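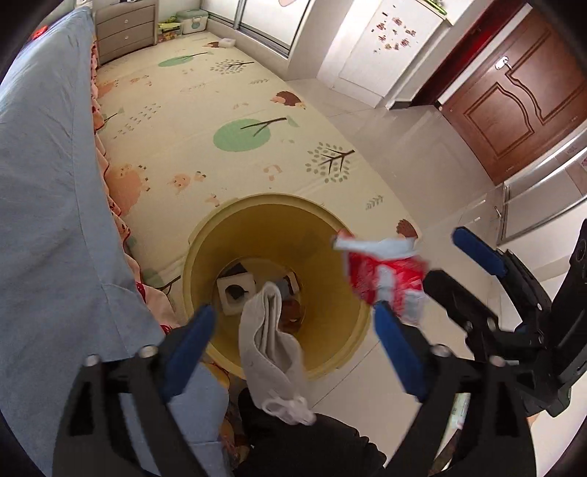 Định Hầu me escribió que la columna de respuestas le servía de poco si no iba acompañada del municipio, porque una misma prenda rota tiene un destino en un pueblo y otro distinto en el de al lado, y que antes de publicar nada convendría arreglar eso. Tenía toda la razón, y la versión que tienes delante sale en buena parte de aquel mensaje.

Imprimir | Enviar por correo electrónico
Categoría: Datos abiertos. Etiquetas: residuos domésticos, reciclaje, español, texto

LÉEME – Ninder, consultas vecinales sobre dónde tirar las cosas

Qué es esto

Ninder es una colección de 2.000 preguntas en español sobre separación de residuos en casa, escritas por gente corriente con las dudas de siempre: el papel de horno, las bombillas, los calcetines desparejados, el corcho de una botella que en realidad es de plástico. Las fuimos reuniendo en Brular a partir de un formulario abierto, y las hemos dejado casi como llegaron, con sus faltas, sus puntos suspensivos y sus saludos, que a mí me parecen parte de la gracia (¡hay quien se despide mandando besos!).

De ellas, 1.000 llevan respuesta revisada por dos personas. Las demás van sin respuesta, por si alguien quiere practicar o echarnos una mano. Dentro de las revisadas hay 100 apartadas para pruebas y otras 100 para ajustes; te pido por favor que no las mezcles con el resto.

Archivos

consultas.csv – todas las preguntas, una por línea
respuestas.csv – solo las revisadas, con la misma clave
municipios.csv – la tabla de normas locales, todavía muy verde

Campos

id: un número sin ningún significado, no busques orden en él.
texto: la pregunta tal cual.
objeto: nombre normalizado de la cosa por la que se pregunta. Aquí discutimos mucho. «Envoltorio», «envase» y «paquete» acabaron separados, y sigo sin estar seguro de que fuera buena idea.
material: puede quedar vacío. Si la persona no lo dice, no lo adivinamos.
destino: envases, papel, vidrio, orgánica, resto, textil, punto limpio, o «depende».
municipio: añadido en esta versión. Vacío cuando no nos dieron permiso para guardarlo.

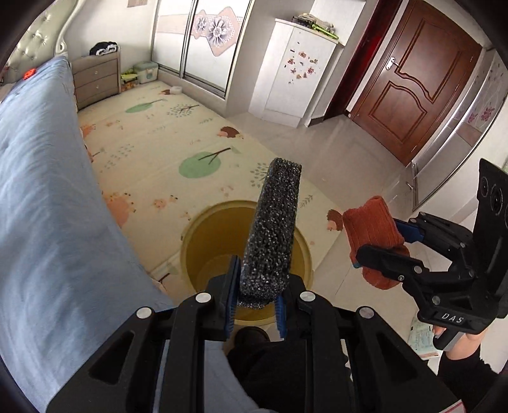

Bloque negro de aspecto esponjoso y cubo amarillo mostaza.

Sobre «depende»

Es la etiqueta que más correos nos trae. La usamos cuando la respuesta cambia según el material o la ordenanza, y las esponjas y las espumas son el caso típico: quien pregunta suele saber para qué usaba la pieza, pero rara vez de qué está hecha. También entra ahí la ropa muy gastada, que en Valtach se lleva al contenedor textil y en Bunnag va con el resto. Otra cosa que despista bastante es el color – hay quien escribe «el amarillo» y se refiere al contenedor de la calle, y hay quien habla del cubo que tiene en la cocina, que puede ser del color que le dé la gana.

Lo que falta

Pocas preguntas de zonas rurales, casi nada de aceites y pinturas, y un exceso tremendo de cápsulas de café. Las consultas de abril vienen con los acentos estropeados por un error de exportación mío; he corregido las que he ido viendo, pero quedan.

Uso y cita

Puedes usar los datos para lo que quieras citando a Brular y el nombre Ninder. No los tomes como norma oficial de ningún ayuntamiento, que para eso está su propia guía. Si encuentras una respuesta equivocada, mándanos el id y el municipio y lo miramos con mucho gusto, aunque a veces tardemos un poquito.

Última revisión: 9 nov 2025

Imprimir | Enviar por correo electrónico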